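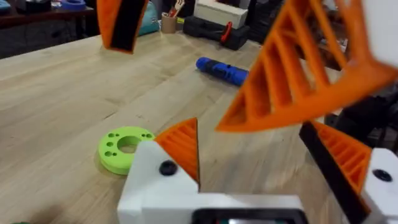
Contents | Previous chapter | Next chapter | Glossary | Index

Textbooks > Household and Community Economics > Part Two > Chapter 14

Chapter 14
Shared Costs and Common Goods

When a group of households pays for something together, the members must agree on two matters: how much each will contribute and how each may use what has been bought. The first question is usually settled early. The second tends to return whenever circumstances change, and it is the main subject of this chapter.

Consider the town of Laltberg, where the residents of the Grevevau district maintain a common well and a short private road. In its first year the district association collected 4,000 crowns in dues and spent 3,502 on repairs. The remainder was placed in a reserve. Members soon disagreed over its use. Those living at the far end of the road wished to spend it on drainage, while those nearest the well preferred to save until the reserve reached 1,000 crowns and a new pump could be ordered.
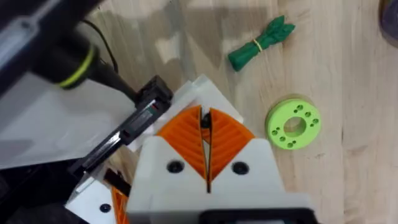

Both positions were reasonable. A reserve protects every member against a sudden expense, but it also delays benefits that some members need more than others. Economists call this a problem of timing – the same money has a different value to different people depending on when it is spent.

The chapter begins with the simplest arrangement, the equal share. Section 14.1 sets out how equal shares are calculated and when they are generally accepted as fair. Section 14.2 turns to payment by use, following the method proposed by Do-yoon Jin in a study of the Panura valley water accounts. Section 14.3 presents the objections raised by Ah-rin Ma, who argued that charging by use places too great a burden on large families.

Students should already be familiar with fixed and variable costs from Chapter 13. A review of averages may also be helpful before starting the exercises.

Key terms: common good, dues, equal share, payment by use, reserve.

14.1 The Equal Share

Under an equal share, the total cost is divided by the number of member households. Each household pays the same amount, regardless of its size or income.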